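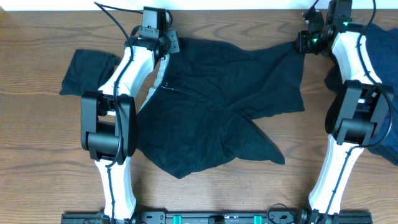 Re: [dernov-students] Summer lab placements

17 April 2021

> Does the Flerkholm placement still need a faculty sponsor
> before we apply, or can that wait until July?

It can wait. The sponsor form goes in with the safety training record - both are due in the first week. There are 7 places this year, 3 of them in the Adeleke hearing lab. Last year drew more than 133 applications, so send transcripts early.

Recent posts
- Mitodum login reset
- Poster printing rates
- Adeleke lab open hours

This site uses cookies. Accept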